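4.2 How the singles got picked

I came to this part of the project expecting a tidy story about radio, and I didn't get one. Urrutia put out four singles from Okmont, and when I asked Leandro Herrero (who mixed the whole record, and has kept every email) how the running order of releases was settled, he laughed for quite a while and then sent me 206 messages to read. I read them all over one July, mostly on the tram, and my favourite thing in there is a long quarrel over whether Vonetti should be a single at all!

The label wanted it first because it was short. The band wanted it last, or maybe never, as the chorus doesn't turn up until the second minute and they'd grown a bit tired of playing it. What swung things was a live version recorded at a pub show with 400 people in the room, which Hidayah Krishnan had posted to the band's mailing list without asking anybody. Replies came in for nine days. I coded each one by hand (see Section 3 for the scheme, and my apologies to anyone who tries to use it), and the word that kept coming up was "slow", nearly always meant as praise.

So Vonetti went out second, in an edited form that trims the opening and leaves the chorus where it was. Herrero still prefers the album cut. I go back and forth, but I do think the edit changes how you hear the drums – they arrive before you've had time to miss them, and the colour of the whole track is brighter for it. Fans noticed too. In the forum data the two versions are treated almost as separate songs, with separate favourite lines and separate arguments about what they mean.

Gultico is the harder case, and I'll spend more time on it. It was the third single, it had no video, and it's the one listeners in my survey most often named when I asked what they'd play to a friend.

Figure 4. 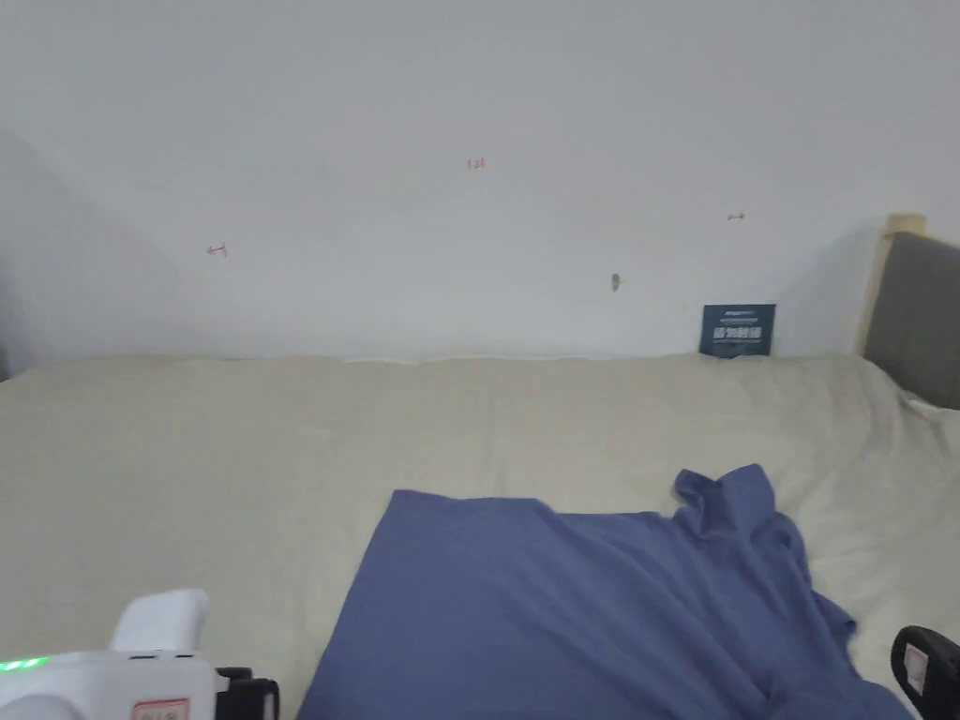
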